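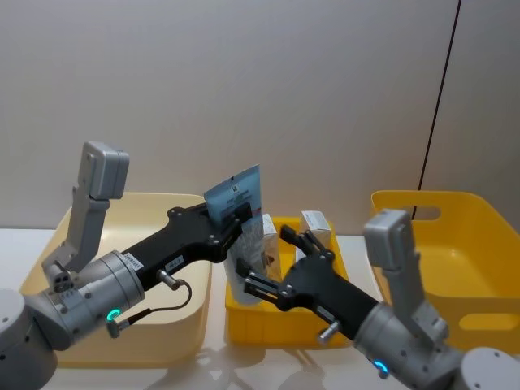
Podlow Insignia Storage Box: a review after a winter of use

Reviewed by Tracey Dobson
May 12, 2026

I look after the badges, shoulder titles, medal ribbons and buttons in a small regimental collection. There are 3000 items on the register and most of them are smaller than the palm of my hand. For years they lived in biscuit tins, cigar boxes and envelopes, and a good part of my time has gone on moving them into something better.

The Podlow box is sold for this sort of material. It is a lidded archival board box with 4 shallow trays that stack inside, each with slotted dividers you can set where you like. The trays are lined with a thin white foam, and there is a packet of blank cards for labels. I paid £30 for the first one and have since bought several more at the same price.

What goes in it

I started with collar badges and brass shoulder titles from the county battalions, mostly First World War with some earlier Volunteer pieces. These fit very well. A curved title sits flat in a single compartment with its lugs pushed lightly into the foam, and a pair of collar badges will go side by side with a strip of tissue between them.

Cap badges with a slider are a little too long for the narrow setting, so the divider has to go out by one slot. You lose a column that way. Helmet plates do not fit at all and I have not tried to make them.

Cloth insignia was more mixed. Rank chevrons and trade badges are fine laid flat on tissue. Shoulder straps go in only if they are the short kind. A full-length officer's strap has to run corner to corner, and after that there is no use for the rest of the tray. I put ours back in the long textile box they came from.

Setting it up

The boxes arrive flat. Folding one takes a few minutes and needs no glue, as the tabs lock into the base. The instructions are one sheet of drawings, clear enough apart from the lid, which has two sides that look the same and are not. Look for the small notch and put it at the front.

The dividers are stiff to start with. Halima Obura, who catalogues with me, found it easier to run a bone folder down each slot first, and I have done the same ever since. If you force them the board delaminates at the corner. I spoiled two before I learned that.

The foam

Foam is the part most people will worry about, and rightly. Older foams go sticky and yellow and can do real harm to brass and white metal. Podlow says on the packaging that the lining is polyethylene, and it looks and cuts like the polyethylene foam I have bought by the sheet. I left a polished piece of scrap silver in one tray with the lid on from last July and compared it with a piece kept in acid-free tissue in the same cupboard. I could see no difference between the two when I took them out. It was a kitchen-table sort of test and I would not rest an important loan on it.

The lining is thinner than I would like. Heavy badges with long lugs touch the board beneath. I now add a second layer, cut from a sheet, in the bottom tray only.

Labels and numbers

The label cards take pencil well. Ink sits on the surface and smudges, so keep to pencil, which you should be using near the objects anyway. Each tray has a front edge deep enough to carry a run of accession numbers, and this has saved a lot of handling. We used to tip out a whole tin to find one button.

I would have liked the trays to be lettered. They are identical, and it is easy to put them back in the wrong order after a visitor has been looking through. We write A to D on the side in soft pencil.

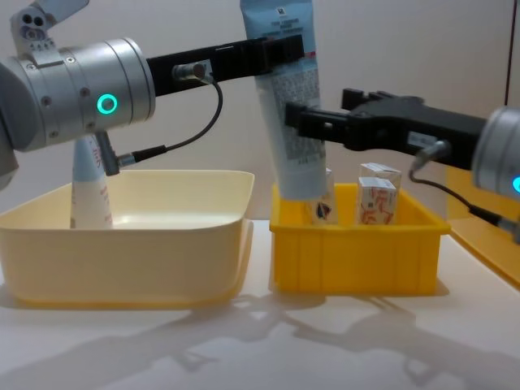 Can medals be kept in it with their ribbons on?

They can, so long as the group is not mounted for wear. A single medal with its ribbon laid out straight takes up one long compartment. A court-mounted group is too wide and too thick for the trays, and the lid will press on it.

Compared with the Gagnon case

I have also used the Gagnon insignia case, which is a rigid plastic box with a hinged lid and a fixed grid. It is stronger and it closes more tightly. It costs a good deal more, the grid cannot be altered, and with no air gap I am not keen on it for anything with leather backing. For buttons all of one size the Gagnon is the neater choice. For a mixed collection I prefer the Podlow.

Faults

One box came with a crushed corner and was replaced after a short email. The finger hole in the trays is on the small side - fine bare-handed, awkward in nitrile gloves. A full box is also heavier than it looks, and it has no handles. Carry it from underneath, and do not stack more than three.

Verdict

Good value and well suited to badges, titles, buttons and loose medals. Poor for full-length straps and anything mounted. I will be buying more for the button collection, with extra foam on the same order.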